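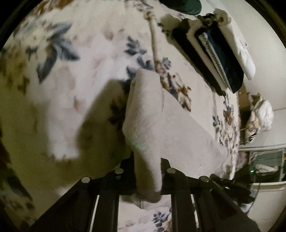 Household Textiles, Unit 4: Folding Soft Goods on a Bed

March | Siqueira Extension, course notes
Print this page | E-mail this page

A made bed is the usual work surface for this unit. Smooth the bedspread before you start, or its wrinkles will work up into the piece you are folding.

1. Lay the item flat. Find a seam or hem and use it as your guide line.
2. Pinch the cloth at the hem, lift, and let the loose part settle to one side.
3. Bring the lifted edge over and press down with a flat hand. Don't pull on fuzzy fabrics; they stretch and the corners go round.
4. Fold in thirds, then in half.

A pale item on a printed spread is easy to see at the edges. On a plain white spread, work near a window.

Fabric weight: a 600 gsm towel takes one fold less than a thin one. Label the finished stack by size.

For next time, read the Vendach handout to page 63 and bring two pieces of your own.

Filed under: Home Skills > Laundry and Linens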